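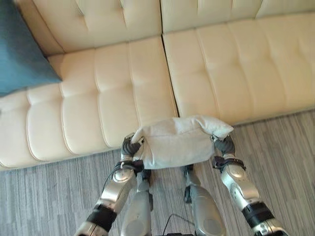
6 min read

Looking after a pale sofa: speaker notes

Good morning. I'm Chelsea Whitlock and I clean and repair upholstery at Lightfoot. I've got half an hour, then questions. If you can't hear me at the back, put a hand up.

Start with who has a cream or ivory sofa at home. Wait for hands. Then who has one and sits on it. They usually laugh.

First part: the stitching

Most of the sofas I'm called out to are tufted or channelled. The padding is held down in panels by lines of stitching, and the lines are where the dirt goes. Crumbs, hair, skin, hand cream. People wipe the puffy part because it's the part they can see. The grey lines you get on a pale sofa after a couple of years are in the creases.

Do the creases first and the panels second. Use the soft brush on the vacuum, on low, and go along the line of stitching. Going across it catches the thread. Then a cloth, barely damp, folded over one finger.

Show the brush. Pass it round. Ask for it back.

The seam between two seats needs the same, only more of it. Press one seat down with your flat hand and run the narrow nozzle along the gap. Coins come up, and pen lids. A pen without its lid is my most common November job, as people start writing cards on their laps.

Second part: leather

Find out what you have before you put anything on it. The label is generally under the seat or on the back near the floor. If it says coated or finished leather, a little mild soap in warm water is fine. If it says aniline, keep water off it and ring somebody.

No baby wipes. No washing-up liquid. No vinegar, whatever your sister says.

Test on the back, low down, and leave it 24 hours. I once didn't, on a three-seater in ivory, and paid for a new panel out of my own pocket. (Tell the Storon story if there's time. Leave it out if we started late.)

Cream for the leather twice a year. A small amount on the cloth, never straight on to the seat. Keep the sofa out of direct sun and away from the radiator, by a good arm's length if the room allows.

Third part: cushions and throws

Dark or bright cushions on pale leather can leave colour behind. Blue-greens and reds are the ones I see most, along with new jeans. Wash the covers before they go on the sofa for the first time, and move the cushions about each week so the same corner isn't always leaning on the same spot.

A light throw over the seat people use most will save you a lot of work. Grey, stone, oatmeal, any of those. Cotton is easiest. Fold it in thirds lengthways, then in half, and it will sit over an arm without sliding off. Wash it at 40 and dry it fully before it goes back.

Shake throws outdoors. If you shake them over the sofa you've just done, you'll be doing it again.

Prices, if asked

A full clean of a two-seater is £72. A stitching repair starts at £50. The Grurkell kit on the table has the brush and two cloths in it, and I don't get anything for mentioning it.

Questions. Someone will ask about cats. Short answer: keep the claws trimmed and put a throw down. Someone will ask about biro. Don't rub it, and see me afterwards.

Handout is by the door, please take one each.

394 shares | 12 comments

We use cookies to remember your settings. Accept | Manage choices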